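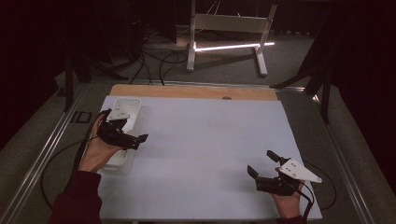

4.2 How visitors approach carved stone out of doors

We now turn to what people did when they reached the sculpture garden at Skamstead, and I hope the reader will forgive us for lingering over it a little, as these were much the happiest days of the study. The seven sandstone pieces in the Raltomgate commission stand along a grass path, with no ropes or plinths, and visitors are free to touch them. We logged 2664 separate approaches between April and September, an approach being any occasion on which a person left the path and came within arm's length of a carving.

Touch was far more common than we had expected from earlier work in indoor galleries (Muñoz, 2011), where even the sturdiest bronze tends to be admired from a polite distance. People leaned on the stones, sat against them, ate sandwiches in their shade and, in wet weather, ran a finger along the tooling marks to follow the water down. Children nearly always went first, with parents and grandparents drifting after them. The piece called Sotus, a low coiled form with a hollow at its centre, drew 207 approaches in August alone, and it is already a shade darker on its upper curve than it was when it was set in place.

We also spoke with 87 visitors at the lower gate, usually late in the afternoon, when they were tired and glad of a bench. Many remembered the feel of a surface quite clearly but could not tell us the title of the work, and several described the stone as warm, even on days when it can hardly have been so. We come back to this in Section 5, together with the rather thorny matter of wear (see also Figure 3, which plots approaches by month for each carving).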